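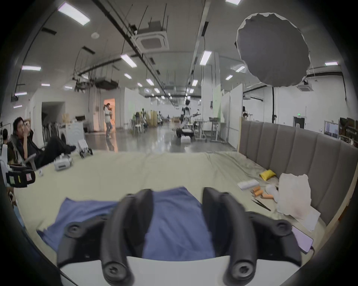

## 4. Recording a cloth task with the hand-held gripper

This section covers one full recording session for the student team. Read Section 3 (charging and pairing) first. The steps are the same for the Skomer gripper and the older Cindska one, except where noted.

### 4.1 Before you start

1. Sign out a gripper and one battery. Write the battery number on the sheet.
2. Check the screws at the base of both fingers. They should be snug. Do not use a power driver on them.
3. Open and close the fingers 6 times by hand. If either finger sticks or clicks, put the gripper back on the repair shelf and take another.
4. Wipe the lens with the dry lens cloth. Paper towels leave lint.
5. Lay a plain sheet over the work surface and pull it flat. The sheet should be a different color from the cloth you plan to fold.

**Note:** The overhead lights stay on for the whole session. If somebody needs them off, stop and start a new session afterward.

### 4.2 Setting up the session

1. Turn on the gripper and wait for the steady light.
2. Open Drendidia on the team laptop and choose **New session**.
3. Pick the task from the list. Folding a small cloth is task 423. Do not type your own task name, even if the list name looks wrong to you.
4. Enter your team number.
5. Hold the gripper still over the sheet, fingers pointing down, until the screen says **Ready**. On the Cindska this is slow - give it a full minute before you restart anything.

### 4.3 Recording

1. Place the cloth on the sheet. It does not need to be neat. Small wrinkles are fine.
2. Press the side button once to start.
3. Bring the fingers down over the cloth, pinch one corner, and lift it slowly.
4. Carry the corner across and lower it before you open the fingers. Dropping it counts as a failed fold.
5. Repeat for the second fold.
6. Move the gripper up and away, then press the side button again to stop.
7. Shake the cloth out and put it down at a new angle for the next take.

A normal take is short. If you go past 100 seconds, stop, mark it **Discard**, and try again. Keep your other hand out of the way during the take. Mark any take where you helped with your free hand as **Discard** too.

**Caution:** Keep fingers, hair, and sleeves clear when the gripper closes. The tips are rounded but the linkage behind them can pinch.

**Caution:** Do not walk through the robot's test area with the gripper while the robot's arms are powered. Ask the operator first and wait for an answer.

### 4.4 Finishing up

1. Choose **End session** and wait for the upload bar to fill. Do not close the laptop lid.
2. Write the number of good takes in the log. Each team owes 9 per session.
3. Turn off the gripper and return the battery to the charger.
4. Fold the sheet and put it back in the bin.

If the upload stops partway, leave the laptop plugged in and write "not sent" in the log. The Nedeljković cup rules allow late uploads until the September check-in, so the takes are not lost.

Revised July 2026. Finger replacement is covered in Section 5.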